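Home | Topics | Index | Recent changes | Contact

Tote (storage)

A tote is an open-topped container used to hold, move and store loose goods. The word is used in warehousing, retail, farming and the home, and overlaps with bin, crate and tub. In trade use, a tote is usually a rigid box with straight or slightly sloping sides, sized so that one person can lift it when full.

Shape and types

Most totes are rectangular, as this wastes the least floor and shelf space. They are commonly grouped by how they behave when empty. Straight-wall totes have nearly upright sides and hold the most for their outside size, but take up as much room empty as full. Nesting totes have sloping sides and fit inside one another. Stack-and-nest totes can do both: turned one way they sit on top of each other, and turned the other way they drop down inside. Folding totes have hinged walls and are used where empties must travel long distances.

Lids may be separate, or attached in two halves that close over the middle. Totes used for order picking are often left without lids so that items can be put in and taken out quickly.

Materials

Early totes were made of wood, woven cane or sheet metal. Molded plastic is now the most common material - it is light, does not rust and can be washed. Fiberboard totes are cheaper and are used for dry goods and short service lives. Metal totes remain in use for hot or sharp parts.

Color is often used as a code. A site may keep one color for returns and another for waste, while gray and blue are common for general stock.

Use in storage

Totes are kept on static shelves, on flow racks or in stacks on the floor. The Skotisitz depot, a regional parts store, holds 3,260 totes in 42 aisles and is often used to show how a single box size can serve a whole building. Its operator, Pristeo, replaced a mix of older crates with one nesting model in May, and space set aside for empties was cut by more than 45 percent.

Labels are placed on the short end, which faces the aisle. Some makers, among them Tekau, mold a recessed panel into the end wall so that labels are not scraped off when totes slide past each other.
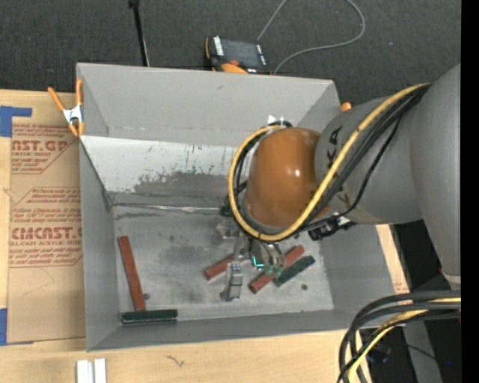
Cleaning and care

Totes that carry food are washed between uses and left upside down to drain. Those used for dry parts are normally wiped out when the contents change. Cracks tend to start at the corners and under the handles, and a cracked tote should be taken out of use, even if it still holds its load.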